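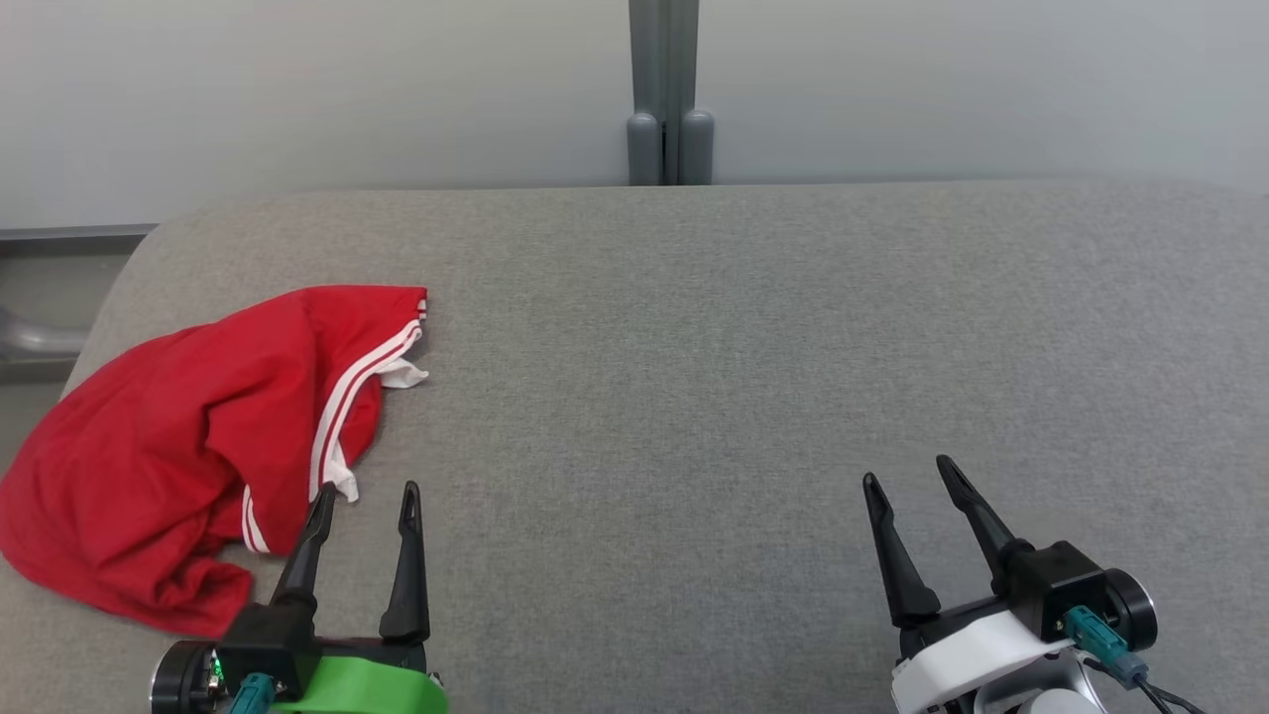 "Ask me about shirts and I will be polite. Ask me about shorts and I will tell you the truth," says the woman who leads the clothes handling work at Aaltonen, a small company in Drostdale. She has worked with two-armed machines for many years, and before that she repaired knitting equipment. I visited her to ask a simple question: can a robot do the laundry yet?

Her short answer is no. The longer answer took most of an afternoon.

The difficulty, she explained, begins before any folding. A cup has one shape, and a machine can learn where to hold it. A piece of clothing that was dropped on a sofa has a new shape each time. "The waist may be under the leg. The lining may be outside. A person puts a hand in and feels it. Our machine must decide from what it sees, and it sees mostly folds."

I asked if stripes or bright colors help. She thought about this for some time. "A stripe helps, yes. If it goes along the side of the leg, you can follow it and guess where the leg is going. But then it bends into a fold and you have lost it. Red on gray is easy to find. To find it is the small part of the work."

In December her group made a longer test with sports clothes. The machine had to pick up one piece, open it and fold it in half. It tried 588 times, and 403 of the results were good enough that she would put them in a drawer. "For a paper this is nice. For a family it is a lot of clothes on the floor."

Speed is the other problem. A good fold took 96 seconds. She does not think people at home would mind this very much, if they could leave the room. At the moment they can't. One person always stays near the stop button.

Two fingers on each hand are enough for most of the clothes she cares about, in her opinion. Thin, pointed fingers can go under a hem, but they can also pinch two layers when only one is wanted. The group has tried softer tips from a supplier called Bestent and went back to the hard ones after a few weeks. She did not want to say more about that.

The first real customer may be a laundry and not a home. Serkow, which washes uniforms for sports clubs, has asked for a machine that only sorts and flattens, and leaves the folding to its workers. She likes this plan. "They have 75 bags waiting in the morning. If we take the boring part from ten of them, they will be happy with us."

And at her own house? She laughed at this question. Her clothes stay on the chair until she needs the chair.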